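What Is a Seed Drill?

By Titilayo Effiong, for the young readers' page of the Tindesbridge Farm Museum

Have you ever put a bean in a pot with your finger? You made a hole, you dropped the bean, you closed the hole. Three small jobs. Now imagine that you must do it for a whole field of wheat. Your finger would be very tired!

Farmers have a machine for this. It is called a seed drill, and it is pulled behind a tractor. The name is a little strange, because it does not turn like the drill that makes holes in a wall. In farming, a "drill" is an old word for a straight, narrow line in the soil where the seeds go.

Before the drill, people walked on the field and threw seeds by hand. This is called broadcasting. Some seeds fell too close together and had to fight for water. Some stayed on top of the soil, and the birds were very happy about it.

How does the drill work?

On top there is a big box, named the hopper. The farmer fills it with seed. Under the hopper are small wheels with grooves. When they turn, each groove carries a few seeds and lets them fall into a tube.

At the bottom of each tube there is a metal disc or a blade. It cuts a thin line in the soil, and the seed drops inside. For wheat the line is often less than 2 inches deep. Behind it comes a little wheel or a chain, which pushes the soil back over the seed like a blanket.

In our museum we have an old drill made by Van Damme. Kevin Hennessy repaired it last May, and he let the children turn the wheel by hand. Rizwan, who was nine, put a cup under one tube and caught 76 seeds before his arm got tired.

Why are the rows so straight?
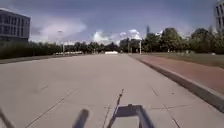 Straight rows help the farmer to use all of the field and not plant the same place again. The tractor driver must look far ahead, to a tree or a post, and not down at the front wheel. You can try it on foot. Find a wide, safe paved place without cars, such as this one, where thin dark joints run between the slabs. Look at how the paving seems to become narrow far away, near the plants. Rows in a field do the same thing to your eyes: they stay the same distance apart, but they look as if they come together. Choose one joint, walk along it, and then walk beside it with your eyes on something far in front of you.

Many tractors today can steer with help from satellites. The driver still sits in the cab and watches that no tube is blocked with mud.

Words to remember

Hopper: the box for the seeds.
Broadcasting: throwing seeds over the soil.
Drill: the line in the soil, and also the machine that makes it.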